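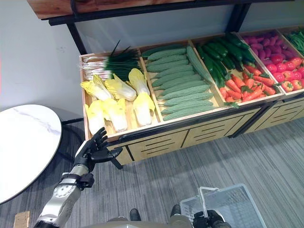 The Pelance Summer

My sister Judit and I wrote a song in August, and for nine days it was the most important thing in the world.

I should back up. There was this app called Pelance, and everybody at school had it. You recorded a piece of a song, thirty seconds tops, and then you tossed it into the pool and some stranger would add a piece of their own. A bass line, a harmony, a guy in Norway going "ooh." You never knew what you'd get back. I once put in a hum I'd made while brushing my teeth and it came home with a string section.

Judit said it was a waste of time. Judit was nineteen and said that about most things I liked. But our room had one fan and two beds, and it was too hot to sleep, so one night around two in the morning she rolled over and said, "Ilona, if you're going to hum that thing again, at least hum it in tune." And then she sang it for me, the right way, with a second part that went off somewhere I'd never have thought of -- down when I would have gone up.

I had my phone under the sheet. I was recording. (I know, I know.)

I put it up as "Skerkmont," which was the name of the street we lived on before our parents split. I didn't tell her. By breakfast it had 47 plays, which was 46 more than anything I'd ever made, and somebody called Wakidach had put drums on it. Really soft drums, like a person tapping on a kitchen table in another apartment.

By supper it was 599. I kept going to the bathroom to look.

"Are you sick?" my mother said.

"I'm fine!"

"She's on that thing," said Judit, buttering bread.

The next day it hit 1,795, and people were writing under it. Who is the low voice. Who IS that. One person wrote that they'd played it in the car outside the hospital before going in to see their dad. I read that one maybe ten times, and then I couldn't keep it to myself any longer. I went out on the fire escape where Judit was smoking and gave her the phone.

She didn't yell. I'd been ready for yelling. She listened all the way through with her thumb over one ear, and then she listened again.

"You cut off the end," she said.

"It only lets you have thirty seconds."

"Well, that's stupid. The end's the good part."

So we recorded the end. It took us until the birds started, because I kept coming in early and she kept laughing, and our mother banged on the wall twice. We put it up as Part Two. It got 64 plays in a week and no drums.

Judit moved out in the fall. I still have both parts on an old phone in my desk, and I charge it up now and then, mostly for hers.

Print this story | E-mail this story

Comments (3)

inthanon: The mother banging on the wall, ha. That was my house too.

Petra: I wanted to know what happened to Wakidach! Did they ever talk?

quietside: Read this on my lunch break and then called my sister.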